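Startseite > Presse > Mitteilungen

Aktuelles Termine Archiv Kontakt

Clotach ordnet Vereinsunterlagen in Musness neu

Musness, 31. Juli 2024 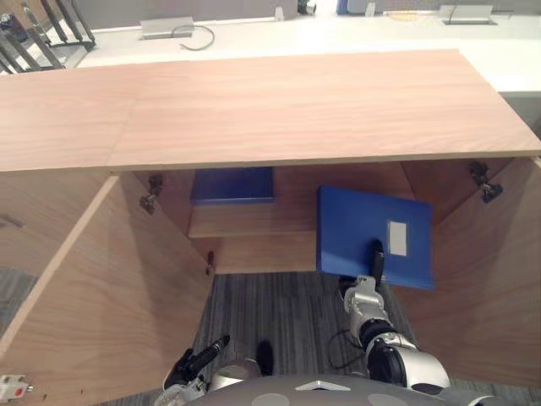 Dionysis Gavalas zufolge war die Suche nach alten Verträgen bisher die meiste Arbeit; manche Anfrage sei wochenlang liegen geblieben. Die Clotach hat ihre Akten deshalb seit Juni aus den Kellerräumen geholt und neu sortiert. Der Bestand reicht bis 1910 zurück und umfasst 2269 Vorgänge.

Laufende Unterlagen kommen in blaue Mappen und werden in Schränken mit Türen im Erdgeschoss aufbewahrt. 319 Vorgänge sind bereits umgelagert. Schriftstücke aus der Zeit vor dem Umbau bleiben vorerst im Magazin an der Etow.

Einsicht ist nach Anmeldung im Büro möglich. Kopien werden gegen Gebühr angefertigt, Originale nicht ausgeliehen. Anfragen zum älteren Bestand bearbeitet Eftychia Karagiannis.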